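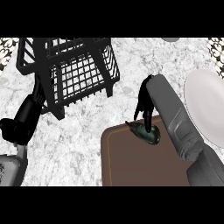 4.3 Recording a demonstration by remote control

Use this procedure to show Drolloser a counter task in the simulator. You drive both arms with the Trisow hand controllers. Each demonstration can hold up to 400 steps.

1. Load the kitchen counter layout and wait for both arms to stop at their start positions.

2. Squeeze both triggers once to link the controllers. The left controller moves the left arm only.

3. Press Record, then bring the right gripper over the cutting board. Lower it slowly until the fingertips meet the vegetable.

Note: Keep the left arm still if the task does not need it. Small hand movements are recorded too.
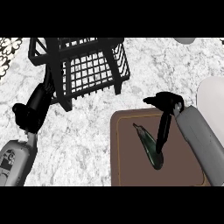

Figure 4-6. Right gripper on the vegetable, left gripper near the dish rack.

4. Finish the task, open both grippers and press Stop.

5. Save or discard the take. Record at least 12 good takes before you start training.

Caution: Do not unlink a controller while recording – the take will be lost.

If an arm lags behind your hand, lower the speed setting and repeat step 2. Section 4.4 covers trimming.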